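Unit 4: Receiving and Storing Stock
Course handout, Introduction to Small Warehouse Practice
Prepared by Milagros Layug

4.1 Purpose of this unit

Students who complete this unit should be able to receive a delivery, check it against the order, and put the goods in a place where another person can find them. The unit follows Unit 3 (Placing an Order) and uses the same set of sample papers. Bring the Nulto order form and the delivery slip to class. Students who missed Unit 3 may collect a set from the department office before the session begins.

4.2 Terms

Order form. The paper or screen record that states what the buyer has asked for.

Delivery slip. The list that travels with the goods. It is written by the seller and states what the seller believes was sent.

Receiving record. The list made by the person who opens the delivery. It is the only one of the three that is based on a check of the goods themselves.

Short delivery. A delivery in which fewer units arrive than the delivery slip states. A back order is a different matter: the seller has declared the missing units and will send them later.

Home location. The fixed shelf, bay or crate assigned to an item. Some firms use no home locations and record a new place each time stock is put away. Both methods are accepted in this course, provided the record is kept current.

4.3 Checking a delivery

The receiver signs the driver's paper only for the number of packages handed over. The contents are checked afterward, and the signature should be marked "contents not checked" where the carrier permits it. Damage to the outside of a package must be noted on the driver's copy before the driver leaves.

The contents are then counted without looking at the delivery slip. This is known as a blind count. A receiver who has already read the figure 300 is likely to arrive at 300, particularly late in a shift. The count is written down first and compared second.

Worked case. Nukier orders 800 hinge sets from Rind. The delivery slip reads 800. The blind count gives 792. The receiver recounts, obtains the same result, and enters a short delivery of 8. The 792 sets are put away under the normal procedure. The invoice is held until Rind issues a credit or sends the balance. At no point is the receiving record changed to agree with the slip.

4.4 Open crates and small parts

Open crates suit goods that are picked often and are not harmed by dust. They should not be filled above the rim, and the contents of one crate should be of one item only. Mixed crates are the most frequent cause of wrong picks in the practice exercises. 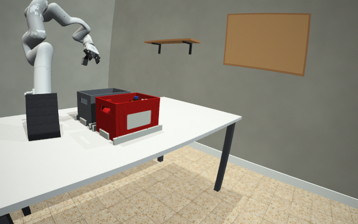
Open crates on a table, with a robotic arm. 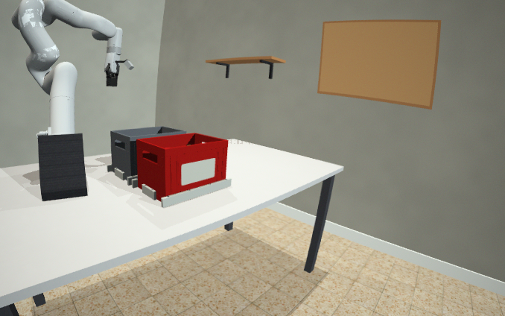
May a crate be used for two sizes of the same part if a divider is placed between them?

The course rule is one item number to a crate. Two sizes carry two item numbers and therefore require two crates, even where a divider is available.

Labels are placed on the side that faces the aisle and carry the item number, the short name and the unit of issue. The unit of issue is often left out. An item bought by the box and issued by the piece will produce a false balance unless the label and the record use the same unit.

4.5 Rotation

Goods with a limited life are issued in order of expiry date. Goods without one are issued in order of receipt. In both cases new stock is placed behind or beneath the old, which means that the old stock must be moved first. Adequate time for this should be included in the put-away estimate.

4.6 Exercise for submission

Using the Fudeck delivery papers, prepare a receiving record and a short letter to the supplier reporting any difference. The letter should give the order number, the quantity stated, the quantity received and the action requested. It should not exceed 2 paragraphs. Submissions are due at the end of November.

Reading for Unit 5: course pack, section on cycle counts.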